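Fault Analysis for Automated Handling
Handout 3: The sleeve that stopped a cell

Share 2 Comments 3

Read this before Wednesday. Bring a pencil and whatever remains of your faith in datasheets.

Last time we did the dramatic failures: the dropped load, the wandering zero, the gripper that closed on its own cable. Today's case has no broken part in it anywhere, and it cost more than all of those put together.

1. Background

The Asamoah cell was a plain pick-and-place job. One arm, one bench, cartons in, cartons out. In January the arm was given a fabric sleeve to keep dust out of the joints and stray fingers away from them. The sleeve was a Miltex, medium length, bought on the theory that medium fits most things. It was fitted by hand, smoothed down, admired and signed off.

The sign-off checklist had one line for the sleeve. The line read "Sleeve on?" and the answer was yes.

2. What happened

The cell ran 784 cycles without complaint. On the next one the arm reached out, stopped halfway and reported a collision. The operator looked for what it had hit and found air. She cleared the fault and restarted. The arm went a little farther, stopped and reported a collision with the same air.

What she did next is the reason we study this case. Finding nothing in the way, she raised the collision threshold. Then she raised it again. By the end of the shift the arm would have pushed through a filing cabinet before mentioning it, and everyone agreed the fault was fixed.

Senyo Amegashie, who wrote the incident report, calls this "treating the smoke alarm." He has asked me not to make it a slogan, so please don't write it on anything.

3. The cause

Fabric creeps. Each time the wrist turns, the sleeve turns most of the way with it and comes back slightly less than it went. After enough cycles the slack has gathered somewhere, usually the place where the joint needs room. The folds get pinched, the motor works harder to move the joint, and the controller compares the current it expected with the current it got. It has one word for that difference, and the word is "collision." The controller was right, in its way. The arm had run into its own clothes.

Look at how much spare cloth an arm can carry and still seem perfectly well dressed. The folds run the length of the sleeve, right down to where the finger hardware starts. From across the room you would take it for upholstery. At the joint, any one of those folds is a candidate.

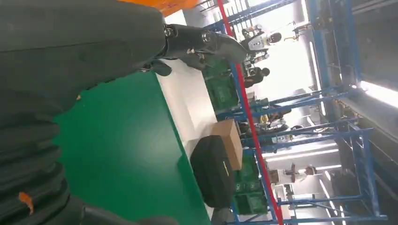 4. What should have been checked

Work through these in order. The order matters, mostly since people like to begin with the last one.

– Power down and lock out. Yes, for a sleeve too.
– Move each joint by hand through its full travel, where the maker allows it, and feel for drag. Your hand is a decent torque sensor and needs no license.
– Check both ends of the sleeve. A cuff that can slide will slide.
– Mark the cuff position on the arm with paint pen. Look at the mark at every shift change.
– Compare motor current with the sleeve on and with it off. At Asamoah the wrist drew 70 percent more with it on, and the log had been saying so for days.
– Only then look at the threshold, and write down who changed it and why.

5. The part that should worry you

The pinched cloth was a nuisance. The raised threshold was the hazard, and it stayed in place for three weeks after the sleeve was replaced. Homa Mirzaei found it during an unrelated software update, when she noticed that the Tutard controller's protective limit was set to a number she described as "ambitious." During those three weeks people had been reaching into the cell to straighten cartons, on the understanding that the arm would stop if it touched them.

No injury was recorded. Please don't put that in your answer as evidence that the system worked. Half of last year's class did, and I had to go for a walk.

6. For discussion

Why did the first 784 cycles look normal? Were they?

The operator could change the limit without a password. Argue for this, then against it. The Menomlow reading gives you the case for, and it's better than you'd expect.

Rewrite the line "Sleeve on?" so that a tired person at the end of a shift would catch the problem. Two sentences at most. If your version needs a flowchart, start over.

Written answers go in the tray outside my office. Staples, please – the paper clips migrate too.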